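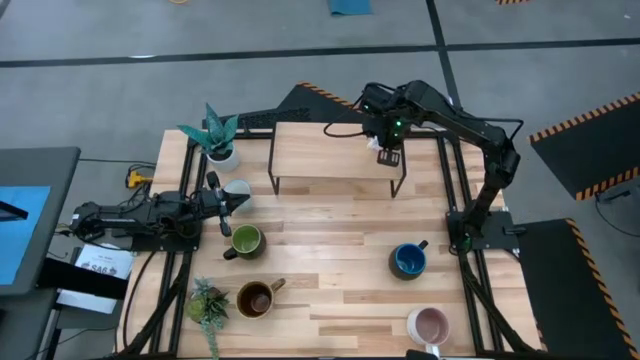
Markirura records demonstrations for two-armed manipulation. An operator shows a task, the motion and the camera streams are logged together, and the resulting set is delivered to the group that will train on it. Most of our tasks use household objects on a wooden tabletop with an arm mounted on either side. Mugs are a common choice: they differ in color, the handles can point in any direction, and an open gripper can approach one from the side or from above. A raised shelf at the back of the table gives the same task a second height to work at.

The company was started by Glória Patrício and Gaurav Yadav, who had worked together on motion control at Seixas. Patrício runs recording and operator training. Yadav is responsible for calibration, time alignment and the file format. Our main site is in Livdale, with a smaller office in Turkcombe that handles review and annotation.

How we record

Two methods are in use. In hand guiding, the operator holds the arm and moves it through the task with the motors compensating for gravity. In remote control, the operator moves a pair of leader arms and the working arms follow. Hand guiding is quicker to set up and suits short, single-arm motions. Remote control keeps the operator's hands out of the camera views and is our default for anything that needs both arms at once.

Each session starts with a written task sheet: the objects, the starting layout, the permitted variations and the condition that counts as finished. Layouts are changed between takes according to the sheet. Failed takes are kept and labeled -- several clients ask for them -- but they are stored apart from the completed ones.

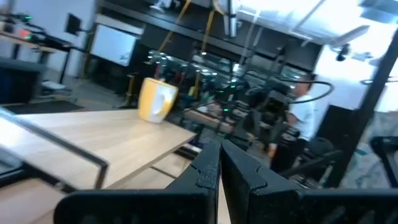

Wrist views are logged along with the overhead view and the joint positions. A reviewer in Turkcombe watches every take before release and marks the start of contact, the release and any regrasp. Takes with dropped frames or a clock offset beyond tolerance are rejected at this stage and recorded again.

A standard order is 2,000 accepted takes of one task. Smaller pilot orders are possible and are usually the better way to settle a task sheet.

Operators

We employ nine operators. New operators practice on the leader arms before any of their takes are counted, and their first accepted takes are reviewed by Patrício. Applications for the next training group open in September -- prior robotics experience is not required.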